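Chapter 3
Who Pays for College?

I put off writing this chapter for ages, mostly because I kept changing my mind! When I started teaching at Predholm, I figured tuition paid for the teaching and that was that. Then a student asked me where her lab fee went, and I had no clue.

So I went digging. Our little department had 333 students that year, and its money came from five different places (I'd have guessed two). 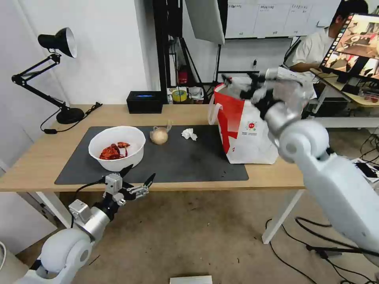
A white bowl and a shopping bag on the table.

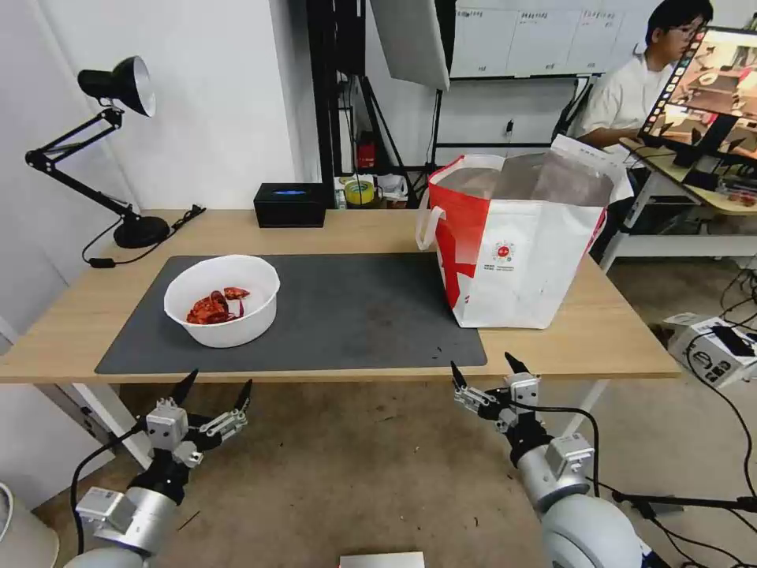 We'll start with state funding, then get into tuition and fees, and after that the messy stuff, like grants with strings attached. I'll lean on two schools a lot, Nirberg and Plolberg, which set their prices in very different ways. Keep your notes from Chapter 2 handy, and skip ahead to the Birhane case if you're curious – we come back to it in Chapter 8 anyway.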